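# The Training Mission That Outlived Its Mandate

When the parliament in Vulska approved the deployment of military instructors to Ellham, the resolution ran to 2 pages. It authorized basic training for a local border guard, set a ceiling on personnel and required a review the following January. The review took place on schedule. By then the force being trained had taken on duties that the resolution did not mention.

The mission began with 40 instructors, most of them engineers and medics. Their task was to prepare recruits to staff checkpoints along the northern road, where smuggling had grown since the ceasefire. Courses covered first aid, vehicle searches, radio procedure and the law of armed conflict. The first class of 200 graduated in the spring, and the defense ministry described the results as satisfactory.

Over the next year the border guard expanded to around 2,000. Much of that growth came from absorbing local militias whose commanders kept their own chains of authority. Instructors reported the change in their quarterly summaries, which were forwarded to the ministry and, in shortened form, to the parliamentary defense panel. The shortened versions left out the names of the incoming units. Members of the panel have since said that they would have asked different questions had they seen the full text.

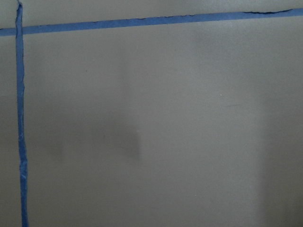
The legal position remains disputed. Government lawyers hold that the mandate covers training of the border guard as an institution, whatever its composition. Opposition parties argue that consent was given for a specific force with a specific purpose, and that units now operating well south of the border - in some cases against rival factions within Ellham's own interim administration - fall outside it. The resolution contains no definition of the force and no procedure for suspending the program if its character changes.

Vetting is the second point of contention. Individual recruits were screened against criminal records and lists of known combatants. Units that joined as a body were screened only at the level of their officers. The ministry considers this standard practice in places where civil records have been lost. A study by the Fagundes Institute, which follows foreign training programs, concluded that the method gives little information about how a unit will behave once the instructors leave.

At the Prirnbridge talks, delegates from both countries discussed a revised agreement. The draft would tie further courses to written deployment orders and give inspectors access to the armories. Ellham's representatives accepted the first condition and asked for more time on the second. Equipment already delivered would not be affected.

Public opinion in Vulska has shifted slowly. The deployment drew little attention at the outset, and support for the instructors themselves is still broad. Doubts are directed at the purpose of the mission and at the length of the commitment, for which no end date has been proposed. The defense panel is expected to take up the draft agreement before the summer recess. Until it votes, the instructors will continue to teach the existing syllabus under the original resolution.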